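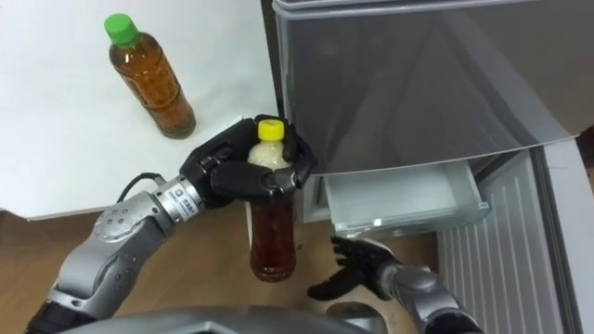 Setting up a two-armed robot for the fridge drawer task

Putting drinks in a fridge drawer is my favorite first job for a two-armed robot with fingered hands. You get a grasp, a carry and a moving drawer all in one short routine, and it's a thrill when the two arms start working together! Kwan-ho Chuang and I set ours up in an afternoon at the Rinach lab, and these are the steps we still use.

1. Park the table beside the fridge, with the top higher than the drawer. Leave a patch of open floor for the base, then tape its position.

2. Home both arms with nothing in the hands. Check the cable at each wrist while you turn it slowly through its full range. If it pulls tight anywhere, give it more slack and go again.

3. Teach the drawer first. Bring the open right hand up under the front lip, fingers slightly curled, and save that pose. Pull in small moves - a hard yank will shift a light fridge.

4. Stand the bottles on the table with room between them for a hand.

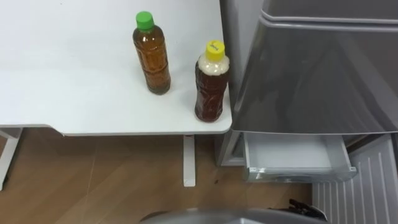
5. Teach the left-hand grasp just below the neck, from the side. Start with grip force at 34 percent and go up in steps of 5 until the bottle stays put through a slow lift. Soft plastic dents easily, so stop there.

6. Save a carry pose with the bottle hanging upright, clear of the table edge. Kwok-wai Yang likes an extra waypoint right before the drawer, and I've come around to it.

7. Run the whole thing at low speed with your thumb on the stop button. We do nine clean runs before turning the speed up.

Wipe the fingertips after each session and check the finger joints for play once a month.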